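Sorting Small Blocks on a Wooden Board
Bench Notes, by Mahlet Gebremichael
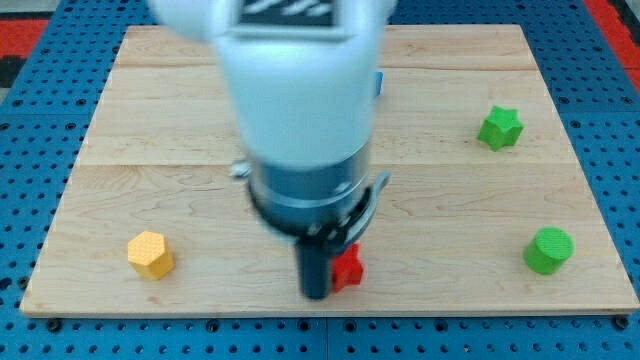
Issue 30, page 179

The exercise uses a rectangular wooden board and a handful of small solid blocks: a yellow hexagonal prism, a green cylinder, and star-shaped blocks in red and green. Textured faces are easier to grip than smooth ones.

1. Set the board flat on the table and check that it does not rock. A perforated tabletop is fine if the board covers enough of it to stay level.

2. Stand each block upright with its flat face up. Leave a finger's width between neighbors.

3. Sort by color first. Green goes to the right side, yellow to the left. Red stays near the front edge.

4. Clear the board and sort again by outline. Stars form one group regardless of color or number of points. The prism and the cylinder are placed separately.

5. Turn the star blocks a few degrees and repeat step 4. Beginners often confuse a turned star with a different shape.

Light the board from above. Low side light gives long shadows that hide the outlines.

Store the blocks in the Caron tray, stars in the bottom row. The Uven set follows the same steps; see page 1216 of the bound edition.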